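The Fostalau Open, Board 29

So I drove four hours to play chess against strangers in a hotel ballroom, which is my idea of a vacation, and my rating at the time was 1,700 on a good day, so don't get excited.

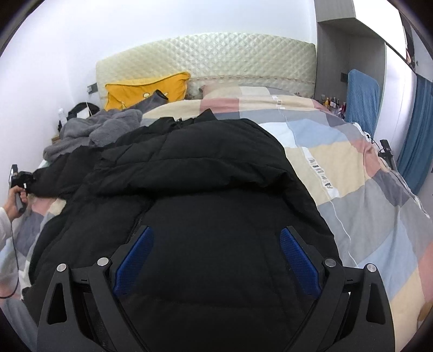
The Fostalau Open has two sections, and I'd signed up for the wrong one. I clicked "Open" thinking it meant open to everybody. I mean, it does! It's also where all the masters go. My first-round pairing was up on the wall when I got there: Board 29, black, against a kid rated 2,309 with a juice box.

I almost walked out to the parking lot. But I'd paid a hundred bucks to enter, and the vending machine had eaten two more, and I'm stubborn about money. I sat down.

He opened with the queen's pawn and I played the Tuvero Gambit. You haven't heard of it. My old club back in Mnguni named it after the diner where we used to meet, and we were the only people who ever played it, mostly on each other, mostly badly. You give up a pawn on move three and then, if all goes well, you get to look mysterious for a while.

The kid stopped drinking. He looked at the board, he looked at me, and then he put his chin on both fists and thought for twenty minutes. Twenty minutes! I've had marriages proposed to me faster (one, and I said yes, and that's another story).

Then he took the pawn, of course. He gave it back six moves later and I had a rook on the open file and a knight sitting pretty in the center, and my ears were so hot I had to take off my hat. I could see a draw. I could practically smell it. All I had to do was trade queens.

I didn't trade queens. I saw a check, and I have never in my life been able to leave a check alone.

He had me mated before lunch. He shook my hand very politely and asked what the opening was called, and I told him, and he wrote it on his scoresheet in big square letters and asked if I spelled Tuvero with one r.

I checked the standings on my phone that April, after the Clilov Masters. He'd played it in round four, with black. He traded queens.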